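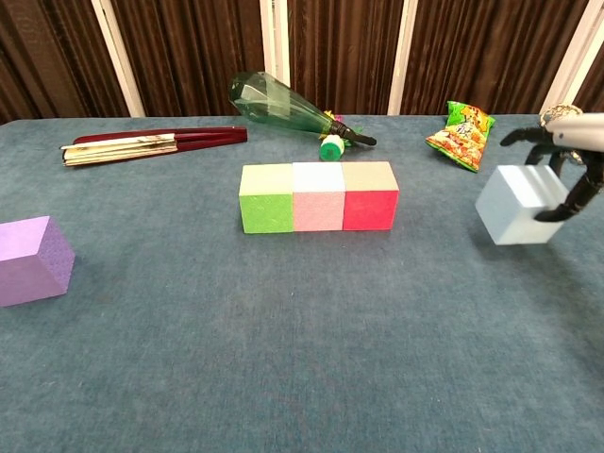
The Kellton toy library will reopen its block corner in the new year, ending a dispute over foam cubes that ran longer than several local road closures. Members voted on 22/12/2025 to keep the soft blocks and to give them a carpeted table of their own, away from the puzzles. The sorting has begun on a blue-gray carpeted top in front of a brown pleated curtain, with lime green, pale pink and bright red pushed together in a row and a larger lavender block sitting off to the left, as the big ones tend to. A folding fan has made it onto the table as well, at the back. It belongs to the dress-up box, which has its own meeting in May.

The library, which shares a hall on Benítez Street with a choir and a tax preparer, lends toys to families in Kellton and Plesimham for a yearly fee. Its catalog lists 853 items. Foam blocks account for 62 of them, or did until someone checked in the fall and found 57.

The missing five were the start of the trouble. One side held that the foam had had its day. It picks up lint, it takes a bite mark and keeps it, and it comes back from some households smelling of soup. A set of hardwood blocks from Cilen, a shop in Plesimham, was proposed as a replacement and passed around at the October meeting, where one was dropped on the floor during a discussion of noise. The choir, rehearsing next door, sent a note.

"I thought that helped us quite a bit," said Phúc Tôn, who runs the lending desk and has argued for foam from the beginning. "You can drop a foam block on a baby. I don't recommend it, but the baby will look at you and that's about the end of it."

Tôn has also done most of the repair work. Cubes with torn corners are trimmed or retired, and the rest get a wipe with mild soap and a night on a towel before they go back into circulation. Under the old system, blocks were kept in a single bin by the door and borrowed by the armful, with the desk writing down "some blocks" on the card. The old cards were brought out at the December meeting as evidence, though it was never settled for which side.

Under the new one, they'll go out in sets sorted by size, each in a drawstring bag with the colors written on a tag. Parents are asked to read the tag before returning the bag. Parents were asked to read the previous tag, too, the one about the train table.

The carpeted top was chosen after a trial on bare laminate, where anything stacked above knee height to a toddler slid off as soon as the toddler breathed. Carpet grips better and muffles the collapse. It also collects crumbs, and a motion to ban crackers from the block corner drew more comment than the budget did. It was tabled. A milder version, asking that crackers be "kept moving," passed without objection.

Two of the five missing cubes have since been returned through the mail slot, with no note. The other three are still out. Anyone who finds one under a couch can leave it at the desk during regular hours, and Tôn says no fine will be charged, although he would like to hear how the couch came into it.

The Cilen blocks have been sent back to the shop, except for the one that was dropped. It's holding the hall door open.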